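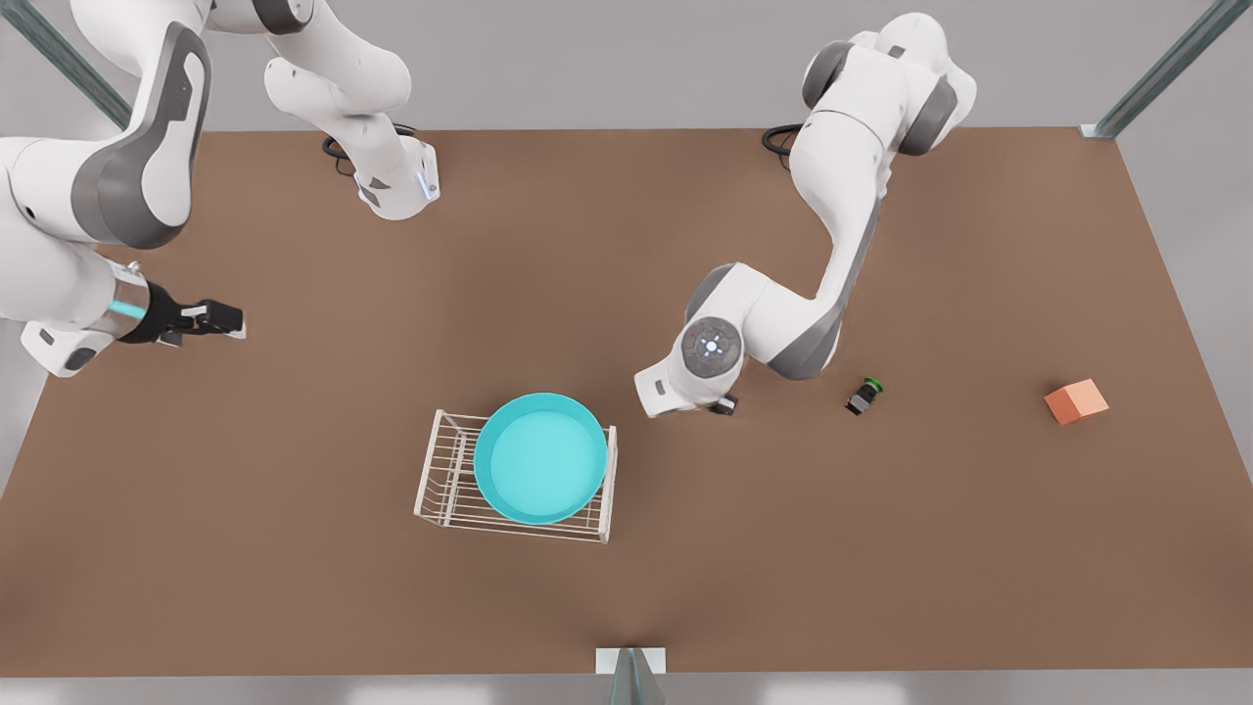

4. Setting up pipeline flow alerts

The Vondik desk shows daily gas flow at each border metering point and sends an alert when a figure changes. Before you start, you need an editor login and at least one saved route.

1. Open Routes and select the pipeline you want to follow, for example Rerkbridge–Skisa.

2. Click Add alert. The form opens with the entry point already filled in.

3. Under Threshold, enter the percentage of booked capacity at which you want to be told. The default is 80.

4. Under Legal status, check the boxes for certification, sanctions and transit contract. Changes to these are taken from regulator notices, and they can reach the desk up to 16 hours after publication.

5. Choose who receives the alert – yourself, your desk or a saved list – and click Save.

Note: Routes that pass through Mateos have two metering points. Set an alert for each one, or reverse flow will not be reported.

Note: Alerts created before 15/05/2023 use the old status codes. Code 211 (suspended) is now 2382. Open each old alert and save it again to update the code.

Caution: A suspended certification does not mean that gas has stopped flowing. Check the flow figure before you publish.

To pause an alert, open it and switch Active to Off. Paused alerts keep their settings.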